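**Torneo - anyone got the early issues?**

**paperwasp** - Tuesday
Trying to fill gaps in my run of Torneo, the little art and poetry magazine out of Flondunville. Have most of it, missing issues 2 and 5. Also want to know who did the linocut covers, no credit anywhere in mine. 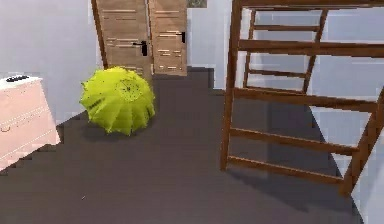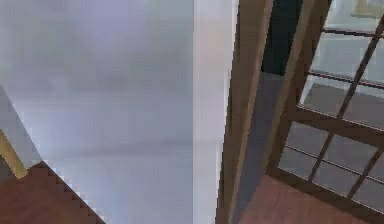
### Replies

**glue_and_staples**
Covers were all Shevchuk. Same hand as the Clulico posters, look at the lettering.

**paperwasp**
Shevchuk the print shop or Shevchuk a person? My copies just say "printed at Shevchuk" on the back.

**marginalia76**
Print shop. They printed it, didn't design it. Posters were a diffrent crowd entirely, Clulico was a gallery and had its own people. Don't see the lettering thing at all.

**glue_and_staples**
The R is identical. Same kicked out leg. Put them side by side.

**marginalia76**
Same shop, same type drawer. Proves nothing.

**oldfolio**
Issue 2 is a pain. Small run, up to 76 copies, and the glue was bad so half of them fell apart. Mine is 31 pages - should be 32, last leaf is blank on the back and not numbered. Check that before you pay for a "complete" one.

**paperwasp**
Good to know, thx. Would you scan the contents page?

**oldfolio**
Can do, weekend probly. No credit for the cover there either, before you two start again.

**glue_and_staples**
Still Shevchuk.

**marginalia76**
Have a spare 5, bit foxed, poems all there. PM me paperwasp.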